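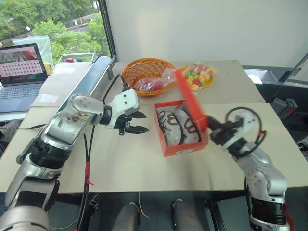
Dreltport, February. Kilis today announced the release of Sumano, a motion planning package for two-armed robots that handle everyday goods. The software plans both arms together and revises the path of each one as an object moves. Work with a shoe box shows the kind of job it was written for: the right arm's gripper is at the raised red lid while the left gripper stays open beside the box, clear of the shoes inside. Sumano treats a lid as a moving obstacle and updates its position every 20 milliseconds.

"Our customers asked for a planner that their own staff could adjust," said Daranee Panyasiri, director of software at Kilis. "Sumano lets them change a task without rewriting the control code."

The package works with the Hashemi perception library and includes 300 task templates. Licenses cost $999 per workstation. Ajith Sastry, head of customer support, will present the software at the company's Dreltport office on Friday.

20 Shares
0 Comments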